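Notebook, can table — 25th December, visit from Riis 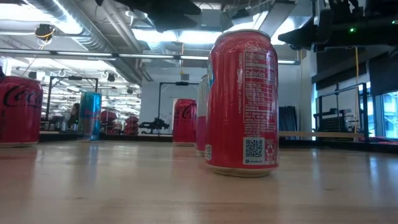
What we prepared

The Riis people came in the morning, because it was the only day when both their group and our lab at Flatenum were free. I had promised them the can task and nothing more. The task is simple to explain: the arm picks a can from the table, lifts it, and puts it back standing. The cans are of different shapes, most of them red, and the blue one is slimmer and taller than its red neighbours. I like to keep a slim one in the set. With only one diameter, everybody can make a nice demonstration.

I set the cans at different distances, so that some of them hide others when you look along the table. The Kikadell software does not like this very much. In July it took two neighbouring cans for one wide object and closed on the air between them. The new version is better but I wanted the visitors to see the difficult case also.

One remark for whoever prepares next time: the table top is very glossy and the ceiling lights come back from it as big bright patches. I asked in summer for a matt cover. I ask again.

The runs

We made 43 picks in total before lunch. 33 were good by our usual rule (can lifted, can put back, can still standing). I write down the other ten by memory, the log has the exact order:

- the largest part were slips on the slim can, always when the grip was too high
- a few times the arm stopped by itself and asked for a new plan
- one can was pushed over while the arm was reaching for the one behind it

The pushed can rolled to the edge and one of the visitors caught it. They laughed, I did not so much. The approach height was still at the value from last week and I should have checked it before they arrived. It is in the start list from today.

Cycle time was up to 13 seconds when the target was partly hidden. The Riis group found this slow. I agree, but most of this time is the planner and not the movement, and I showed them the plot.

Questions they asked

How do we tell the cans apart? By the shape first, and by the print only after. When a can is turned with the nutrition text to the front there is no big logo to help, and this was one of the questions: does it still know what it is? On our set, mostly yes. I could not give them a number for it and I said so.

Can it work with other objects? We have done boxes at Flillberg, with another gripper. I promised to send the short report.

How many picks before the finger pads are changed? The present pair had 326 on it this morning, before the visit. I do not have a good rule. The left pad is already smooth in the middle, and maybe the slips come from there — I want to test this before I blame the software again.

For next week

Change both pads and repeat only the slim can, same positions.
Set approach height from the list, not from the last session.
Put tape marks on the table for the can positions. I placed them by eye today and now I cannot repeat the exact layout.
Send Riis the report and the plot with the planner times.
Ask Kikadell if the two-cans-as-one problem is closed on their side or only became rare.

They want to come again with their own objects. I said yes but first the pads.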